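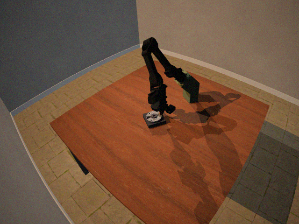 Fig. 1. Simulated view: black arm on a square base plate, wooden table, reddish-orange grain.

Finish trials, oil on beech, batch 13
1/12/25, Birgit Diekmann

Humidity in the back shop was high when I came in, so the panels stayed in the rack until noon. Moisture meter agreed with the oven sample on all but one board. That one is pulled and marked with chalk.

Sanding to 180 on the face, 120 on the edges. Liam wants 220 on the face. Last time the 220 panels took less oil and looked starved under the lamp, so I kept to 180 for this batch and left two offcuts at 220 for him.

First coat: Wollent hard oil, thinned, applied by pad. Wiped after 15 minutes. The end grain drank it and needed a second pass before the wipe. Open time is shorter than what we had in April with the Carroll oil, and the surface started to drag at the far end of the long panels. Work in shorter lengths or use two people.

Reddish stain under oil (recipe 331): color is even on the flat-sawn stock. On the quartered pieces the flecks stay pale and the stain reads patchy. Mairéad suggested a wash coat of shellac first. Tried it on one offcut. Flecks still pale, the rest lighter too. Not worth the extra step.

Water spot test on the older panels, 40 minutes under a wet glass:
- Wollent, two coats: faint ring, gone after buffing
- Wollent, three coats: no ring
- Carroll, three coats: ring remains, slight raised grain

Three coats it is for tabletops. Two is enough for the undersides.

Open points: Siobhán has the gloss meter and the readings need redoing once it is back. The Sider pads shed lint on the last coat, go back to cotton. Oily rags are in the lidded can outside, lid checked at close.

Next coat tomorrow if the surface is dry to the touch. Jurgita has the key to the spray room.

Recent entries
Glue line failures in the curved rails
Cerkus planer: knife change and snipe
Beech stock, moisture log
Shellac, old flakes against new

Last updated by B. Diekmann, same day, after close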